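Open afternoon at Mtshali, July

The Ferell building has 546 serviced rooms, and Mtshali has the cleaning contract for all of them. We were let in at 11 with a group from Bavov and taken up to the second floor. Staff there used to do a whole room alone. Now they work in pairs with a machine between them – it takes the bathrooms, they take beds and checks. Shifts are the same length, but the room list is longer and there is more time spent at a screen. Training takes 2 weeks. Coffee was in the linen store.
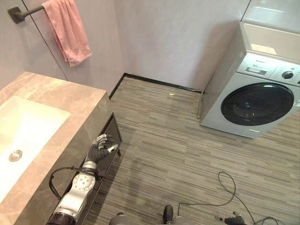 One of the cleaners said her back was better for it, but that she missed having a room to herself and wanted the pay grade looked at again.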